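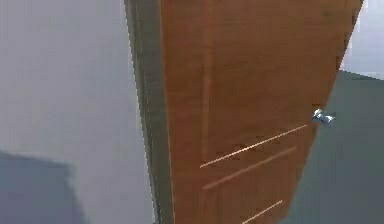 Portas fechadas e o preço do silêncio em casa

Durante vinte anos, quem comprou apartamento aprendeu a pedir o mesmo: sala e cozinha juntas, corredor curto, o menor número possível de paredes. Os anúncios ainda falam em "espaço amplo e integrado" como se fosse uma qualidade indiscutível. Quero defender a divisão convencional, com compartimentos separados e portas que fecham, e quero fazê-lo por razões práticas.

Moro num apartamento de 86 metros quadrados. Quando o comprei, a parede entre a cozinha e a sala já tinha sido deitada abaixo pelo proprietário anterior, e isso constava do anúncio como benfeitoria. Vivi assim quatro invernos. No quinto mandei levantar a parede outra vez. A obra custou 4000 euros, com a porta, a instalação elétrica e a pintura. Um vizinho tinha gasto 3000 a deitar abaixo a dele no mesmo ano, e durante uns meses cruzámo-nos na escada com sacos de entulho e de cimento em sentidos contrários.

O primeiro argumento é o ruído. Uma cozinha em funcionamento é uma pequena oficina. O exaustor, a máquina de lavar loiça, o frigorífico que arranca de madrugada, as tampas, a torneira. Numa casa compartimentada, esses sons ficam em grande parte onde são produzidos. Numa casa aberta, quem quer ler espera que a máquina acabe, quem quer cozinhar tarde pensa duas vezes, e quem vê televisão sobe o volume para compensar o exaustor, o que obriga os restantes a falar mais alto.

O segundo é o cheiro. Os fabricantes de exaustores prometem muito, mas um refogado de cebola chega ao sofá e fica nas almofadas. Quem frita peixe em casa sabe do que falo. Conheço uma família que deixou de fazer sardinhas no forno depois das obras, e que agora as come só no verão, na rua. É uma alteração de hábitos alimentares provocada por uma planta, e não vi ninguém mencioná-la numa revista de decoração.

O terceiro é o aquecimento. As casas portuguesas são frias e a maior parte de nós aquece uma divisão de cada vez. Em fevereiro, com um radiador a óleo numa sala de tamanho médio e a porta fechada, chega-se ao fim de uma hora a uma temperatura aceitável. O mesmo radiador num espaço com o dobro da área, aberto para o corredor e para a entrada, trabalha a noite inteira e deixa toda a gente de manta nos joelhos. Para aquecer um espaço aberto é preciso um sistema central e um edifício bem isolado, e muitas das casas onde se derrubam paredes não têm uma coisa nem outra.

Foi uma conversa com Vilja Hyvönen que me obrigou a pensar nisto com mais cuidado. É arquiteta, trabalhou muito tempo num ateliê chamado Skosska e passa parte do ano em Setúbal. Eu esperava que defendesse a planta aberta, que associamos sempre aos países nórdicos. Respondeu-me que a planta aberta foi copiada a partir de fotografias. Nas casas em que ela trabalhou, o espaço comum podia ser grande porque as janelas e as paredes exteriores tratavam do frio, e havia quase sempre um quarto pequeno, com porta, para quem precisasse de estar sozinho. Aqui, disse ela, copiámos a sala e esquecemo-nos do quarto pequeno.

Há quem responda que a parede isola as pessoas, sobretudo quem cozinha. É a objeção mais séria e não a quero despachar. Durante gerações, a cozinha fechada foi o lugar onde uma pessoa, quase sempre a mulher, trabalhava enquanto os outros conversavam noutro lado. Abrir a cozinha teve essa intenção igualitária, e a intenção era boa. Duvido é do resultado. Na minha família, quem cozinhava com a parede aberta continuava a cozinhar sozinho, agora à vista de todos e com a obrigação suplementar de manter a bancada apresentável. A distribuição das tarefas resolve-se com as pessoas que vivem na casa. O pedreiro ajuda pouco nesse assunto.

Também se invoca a luz. Aqui dou razão parcial ao outro lado. Num apartamento com uma única frente, fechar tudo significa condenar o interior à lâmpada acesa o dia inteiro. Mas entre derrubar uma parede e viver às escuras existem soluções antigas e baratas: bandeiras envidraçadas por cima das portas, portas de vidro martelado, portas de correr que passam o dia abertas e se fecham à hora de jantar. Os prédios dos anos quarenta estão cheios delas. Muitas foram para o lixo nas mesmas obras em que se foram as paredes.

Depois há o trabalho em casa, que mudou as contas. Uma casa onde dois adultos fazem chamadas e uma criança estuda precisa de três lugares separados durante algumas horas por dia. A mesa de jantar num salão comum não serve para isso. Vi colegas a trabalhar no carro, estacionados à porta do prédio, e um que tomava notas sentado na borda da banheira. Todos tinham salas muito bonitas.

A própria porta merece mais atenção do que lhe damos. A maioria das portas interiores vendidas hoje é leve e oca, e deixa passar uma conversa em tom normal. Quem fizer obras deve gastar aí uma parte do dinheiro que pensava pôr na torneira ou nos puxadores dos armários. Uma porta maciça, com vedante no aro e bem afinada nas dobradiças, muda mais a vida de uma casa do que uma bancada nova. Eu aproveitei uma porta velha, comprada num armazém de demolições, e o carpinteiro levou uma manhã a acertá-la.

Não proponho que se volte ao corredor comprido e escuro com seis quartos de cada lado, nem que alguém se arrependa de uma sala de que gosta. Quem vive sozinho pode dispensar quase todas as paredes. O meu pedido dirige-se a quem projeta e a quem vende: que a planta compartimentada volte a aparecer como opção normal, ao mesmo preço e sem ar de coisa por remodelar. E a quem está a dias de contratar a demolição, sugiro que passe antes uma semana a contar as vezes em que fecha a porta da cozinha.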